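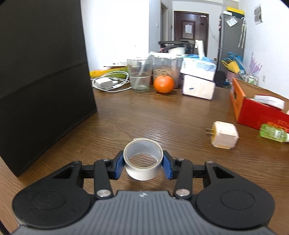
Most advice about clearing a table starts with throwing things away. I think that is the wrong place to start. The things that pile up on a table are mostly things we use, and the trouble is that they have no address. A roll of tape belongs nowhere in particular in most homes. Neither does a plug adapter, or the small bottle you bought when you had a cold.

I have lived in the same flat in Skorley for six years, and in that time I have read a good deal about storage. I have also bought some of it. There was a set of drawer dividers from Busska that fitted none of my drawers, and a stacking tray that made a neat pile out of things I then could not get at. What has lasted longest is a cardboard box with the flaps open, of the kind that fruit or vegetables come in.

My argument is simple. A table that people live around should have one open box on it, and small things should go in the box.

I know how that sounds to anyone who likes a bare surface. An open box looks like a job half done. Visitors assume you are moving out, or have just had a delivery. But a bare table is only bare until somebody wants to post a parcel. Then the tape comes out, and the scissors, and they stay out, because the drawer they live in is in another room and sticks. With a box, the tape travels the length of your arm.

The lid is the real enemy. I had a very good storage box from Quaye, with a lid that clicked down on all four sides, and everything I owned ended up on top of it. A lid asks for two hands and a decision. At eleven at night, with a tissue in one hand and a bottle of something in the other, I am not going to do it, and I doubt you are either.

Cardboard has other points in its favour. It costs nothing and it doesn't scratch the wood. When it gets tatty it goes out with the recycling and the next one takes over. It also has a fixed size, and when things start to fall over the side you know it is time to go through it. A cupboard gives you no such warning. I once found 2 identical rolls of tape at the back of mine, both unopened, on the day I came home with a third.

There are limits. I would keep medicines out of it in a house with small children, and food should go back to the kitchen. Anything that leaks should stand upright or stay in the bathroom. Tissues do better outside the box, where you can reach one without looking. And I would leave the flowers where they are, even dried ones. A table that holds a vase of old roses next to the tissues and the chargers is a table somebody sits at, and I have never understood the wish to hide that.
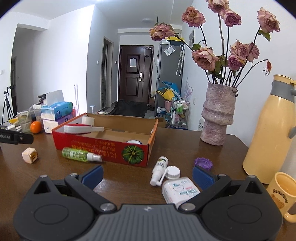 Flonora wrote in to say that the box only works for people who live alone. In her house there are four of them, and an open box on the table becomes the place where everyone drops whatever is in their pockets. Within a week, she says, there are receipts and odd batteries in it, and the tape is at the bottom. Her answer was to get rid of the box and hang a bag on the back of the door.

I accept some of this. A shared box fills faster, and I would not want to be the one who empties it. But a bag seems worse to me, as you can't see into it and everything sinks. If four people are using one box, I would try a second box before giving up, with the tape and the chargers in one and the pocket rubbish in the other – and I would let the pocket one get as bad as it likes.

The larger point stands, I think. We tend to judge a table by how it looks when no one is using it, which in my flat is a few hours before breakfast. For the rest of the day it has to hold the post, a drink, somebody's elbows and whatever is being mended. I would sooner it did that well. My present box has been there since August and one of its flaps is starting to go, so I shall be asking at the greengrocer's for another.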